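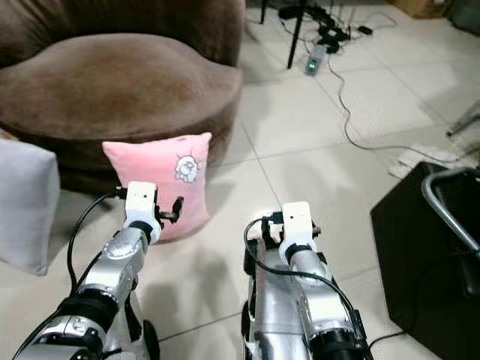
Why does an arm stop dead in the middle of a move it has done all week? Usually the controller saw more current in one joint than it expected and cut the move to protect itself, and then it's up to you to find out where the extra load came from.

Wednesday, April 26, 2023

What a day! I'm writing this with cold noodles next to me and I'm still wide awake, so I may as well get it all down while I remember it.

We were on the cushion task for Midomano, the one where the arms have to pick a cushion up off the floor and put it on the armchair. The left arm stopped at 3 in the afternoon with the wrist joint at a funny angle and the controller screaming overcurrent. I cleared it, ran it again, and it stopped in the same place. Cleared it, ran it again, same place! I love a fault that repeats. The ones that come once and go away are the ones that keep me up.

My first guess was the gripper. The Druditz fingers had been closing a bit hard since I changed the grip setting from 300 to something softer and then back, and I thought maybe it was squeezing down on plush and dragging the whole cushion against the chair. So I opened the fingers all the way, left them open, and played the same path with nothing in them. It stopped. So it wasn't the grip, and I'd spent an hour reading the wrong manual (a nice manual, though, with drawings).

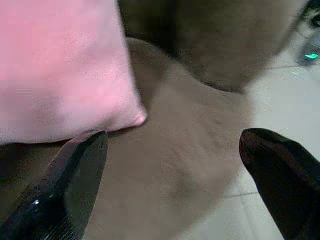
Then I did what I should have done first, which was put the speed way down and watch the wrist with my own eyes and forget the screen. Right at the bad spot the cable was getting pulled tight around the joint housing. I had tied it down one clip too far back when I put the arm together again on Monday, and near the end of its turn the wrist was fighting its own cable. The Ullier controller was right the whole time. It felt a load that shouldn't be there and it quit, just like it's meant to, and I was the one calling it fussy.

The part I don't like so much: after the second stop I had already opened the settings page to raise the current limit. My hand was on the mouse. If I'd done that, the arm would have happily yanked the connector out of the gripper, and then we'd have had a limp gripper and maybe a bent pin, with me kneeling on the tiles next to it. I was kneeling there without the stop button in reach, too. It was over on the table. I've written NO LIMIT CHANGES TO CLEAR A FAULT on the first page of the lab notebook, in marker, and the button now goes on the floor with me whenever I go down there.

Moved the clip, gave the cable a bigger loop, checked the jacket with a flashlight. One shiny rub mark, no copper. I'll swap the cable anyway when the spare comes. Ran the path slow, then at half speed, then full, and it went right through — I clapped, alone in the room.

We still want 1,000 good runs by December and today gave us 4. I don't even care. I know that wrist so much better than I did at breakfast.

Tomorrow: look at the right arm's cable before anything gets powered up. Same person clipped that one.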